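Scoring the table-setting task with two arms
Community Help > Student Robotics > Course Projects

Posted by Maribel Sotelo

I advise a student team enrolled in the Agudelo practicum. The team must submit a task plan for a two-arm kitchen table exercise, and the guidelines do not state how the work area is to be divided. We have used blue tape over brown paper, with the cutting board, bowl and tray in separate sections. Please advise whether this layout is acceptable.

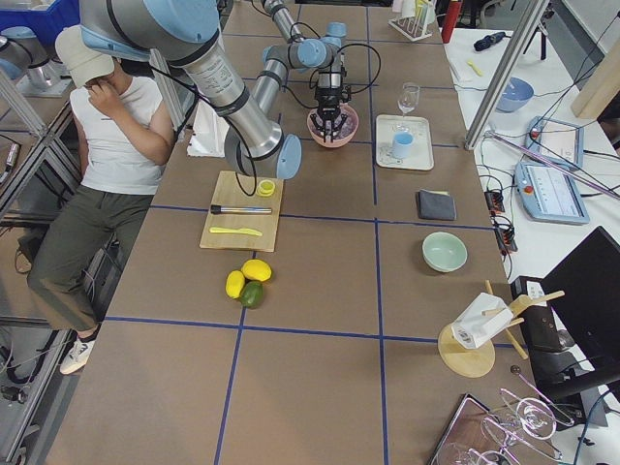
How many trials must a team record for each task?
Each team records 20 trials per task, and the 3 best are scored.

Lahcen Amrani

Tape is acceptable. The plan should name each section and list the items assigned to it. Teams are also required to state which arm is responsible for which section and where the two may overlap. Plans submitted without an overlap statement were returned in July.

Hadiza Chukwu

I concur with the above. I would add that shiny utensils require separate attention. Reflections on a metal scoop may change considerably with a small turn of the wrist, and a detector trained on plastic items may perform poorly. Our students at Korthorpe recorded wrist views at several angles before attempting any transfer. 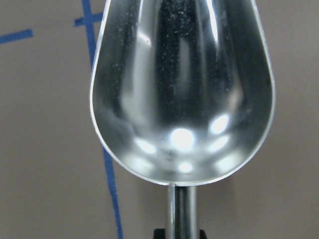

Metal scoop held by the handle, wrist view

Please allow 30 minutes for this step.

Jhosep Tello

We used masking tape and it was fine. Check with your section lead.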